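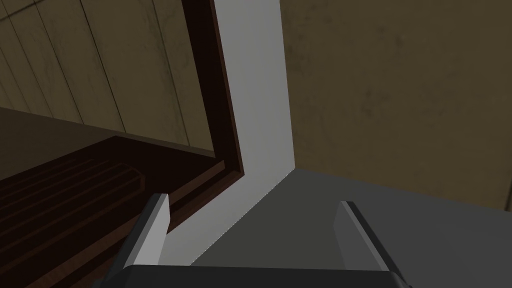 Wrist view in the simulator, fingers open, kitchen model loaded.

So I finally caved and paid for a month of Ploro. If you've been reading along, you know I've been putting this off since Deepak Vashisht first sent me the link with three exclamation points and no other message. (Deepak, I love you, please write sentences.)

For anybody new: Ploro is a simulator you rent by the month. You pick a robot arm, you pick a room, you hit go, and then you can drive the thing around with a game controller or let your own code do it. I've got a real arm in the garage, but it's in pieces again, and I wanted to keep working on my cabinet-opening project without waiting on parts from Skistport. They're lovely people and they ship at the speed of moss.

Setup was easy! I had an arm moving in 17 minutes, and a chunk of that was me hunting for the controller under the couch. You get 16 rooms with the basic plan. I went straight for the kitchen with the wood paneling and dark cabinets, because it looks like the cabin my aunt used to rent and I am a sentimental person.

Now, the wrist camera. This was the thing I cared about most, and I have mixed feelings. It's mounted down by the palm, so you get the two fingers coming up at you from the bottom and then whatever's past them. When the wrist rolls, the whole room rolls with it, and my first evening was a lot of staring up into a corner with the walls going off at a slant, trying to figure out which way was down. My real arm does the same thing to me, so points for realism I guess? But Yareli Escobedo, who has put way more hours into this than I have, told me to keep the second camera open in a side window, and that fixed most of my troubles. Do that on day one.

The looks are fine. Plain, even. Walls have a blotchy plaster thing going on, the fingers are flat gray blocks, shadows are soft. If you want pretty, Forima has nicer lighting, but it made my laptop sound like a hair dryer and I gave up on it back in the winter. Ploro runs cool and quiet, and I can leave it going while I make dinner.

What I don't love: the cabinet doors. The hinges are way too loose out of the box. I had a door swing open because the arm bumped the frame near it, and my script happily marked that as a success. You can change the stiffness in the room settings (look under "joints," then scroll, then keep scrolling), and once I did that my numbers got a lot worse and a lot more believable. I ran 2,138 tries over the month and threw out the first 1,000 once I caught the hinge problem. Ouch.

Support was great, though. I wrote in about the hinges and somebody named Retno Sinaga answered the same afternoon with a settings file that worked. She also told me the reset button forgets your camera layout, which explained a whole evening of cussing.

Would I pay for another month? Yep, already did. The arm in the garage still needs a new elbow, and I want to try the drawers next. If anyone has a good drawer script they'd share, leave it in the comments, and please tell me which gripper you used with it.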